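Search this book
Search
Contents Index

Chapter 7
Showing the Arm What You Want

Opening notes

You have spent six chapters telling the arm what to do in numbers. Joint angles, waypoints, speeds. Works fine when the part is always in the same spot. Falls apart the minute somebody nudges the table.

So now the other way. You do the task yourself, the arm records it, and later a program tries to do the same thing from what was recorded. People call it teaching by demonstration, learning from demonstration, imitation, a few other names. Same idea. This book says "demonstration" and sticks with it.

Two ways to give one, for our purposes.

By hand. You put the arm in its free mode, take hold near the wrist, and walk it through the job. Also called kinesthetic teaching, you will see that word in papers. Cheap, no extra gear. Your own arm ends up in the pictures, though, and the program may learn to look for your elbow. Also tiring. Students at the Gruvdale lab get sloppy well before they notice they are sloppy, and it shows in the logs as a slow drift in how high they lift.

By remote. You stand off to the side and drive the arm with a controller, or with a smaller copy of the arm that you move and the big one follows. Your body stays out of view. The price is feel. You can't tell how hard the fingers are squeezing unless the controller pushes back, and most do not. Beginners close the gripper too early. Then too late. Then they get it.

Most of this chapter is remote. Section 7.5 goes back to by-hand and compares.

The task

Pick and place, plastic fruit. Easy on purpose. Three pieces: apple, melon, banana. You pick up the named one, carry it to the drop spot, let go, back off. The end.

Why fruit and not blocks. Blocks forgive you. Any square grasp works on a block. An apple is round from above and you can come in from any side. The melon is longer one way, so the fingers have to line up across the short side or they won't get around it. The banana is a curve, and where you grab it decides how it hangs. Three shapes, three different habits your hands need to form, and the program picks up every one of those habits including the bad ones.

The fruit sits on a white table. Lamp on. Leave it on for every demonstration in a set, the shadows are part of what the cameras record and a set with half the shadows one way and half another is hard to use.

The layout for the first exercise, from the two views we use: 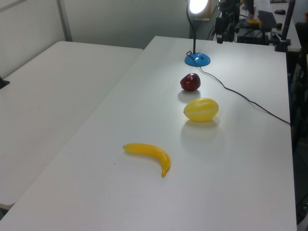
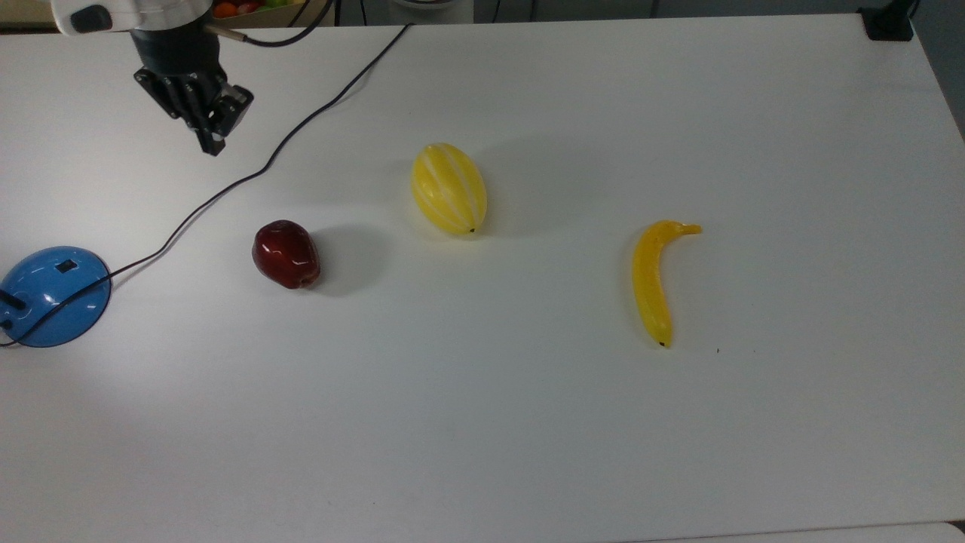
Before you drive anything, decide what counts as one demonstration. Sounds fussy. It isnt. In this book an episode starts with the gripper open and still, above the table, and ends with the gripper open and still again. Everything between is data. If you start the recording and then scratch your nose for a while, the program learns that the first step of picking up an apple is to wait.

Same goes for the end. Stop moving, stop recording. No victory lap.

How many

For the first exercise, 14 episodes per fruit. It is a small set. Small enough to finish in a lab period, large enough to see something. The full set in the Plangate exercise at the end of the chapter is bigger and you will split it with a partner.

Move the fruit between episodes. Every time. Not far, but move it and turn it. Students hate this step and skip it, then train, and the arm goes with great confidence to the place where the banana used to be. We will look at exactly that failure in 7.3, using a run from the Joubert log files. Out of 37 episodes, the fruit had been shifted in 7. The trained arm could find the banana in its usual spot and pretty much nowhere else.

What you are really recording

Two streams, for now. Pictures from the cameras, and the arm's own state: joint positions plus how open the gripper is. Your commands are saved next to these. Keep clear in your mind the differnce between what you commanded and where the arm went. They are not the same number. The arm lags a little, and if you train on the wrong column you get an arm that moves in a timid way and stops short. Common mistake, takes an afternoon to find.

Check the clocks too. If the picture is late compared to the joint readings, the program is being told that the gripper closes on thin air. Section 7.2 has a simple test: tap the table with the closed gripper and compare the moment in both streams.

Driving well

Some short advice, more in 7.4.

Go slow but don't stop. Pauses are worse than slow.

Come down from above. Sideways approaches knock the other fruit, and then you have an episode about knocking fruit.

Pick one way to do each grasp and keep to it. If you take the melon from the left in one episode and from the right in the next, with the melon lying the same way, the program may try the middle of the two. The middle of two good plans can be a very bad plan.

Missed the grasp? Keep the recording. Open, back up, try again, finish. Mark it as a recovery in the notes column. These are worth a lot later on. A dropped fruit that rolls off the table, throw that one out.

Write notes while you are at it. The Skumance template in Appendix C has a line for each episode: which fruit, who drove, good or recovery or bad, anything odd. Fill it in before the next run, you will not remember.

Words to know before 7.1

Demonstration: one recorded example of the task done by a person.
Episode: same thing, seen as a file.
Operator: whoever is driving.
Policy: the trained program that picks the next move from what it sees.
Leader and follower: the arm you move, and the arm that copies it.
Recovery: an episode with a mistake that gets fixed before the end.

Read 7.1 before lab. Bring the checklist from Chapter 6, the e-stop part still applies and you will be asked where the button is.

7.1 Setting up the follower arm
7.2 Lining up the clocks
7.3 When the data all looks the same
7.4 Operator habits
7.5 By hand or by remote

This site uses cookies to remember your place in the book. Accept Manage settings

Contact Copyright and reuse Back to top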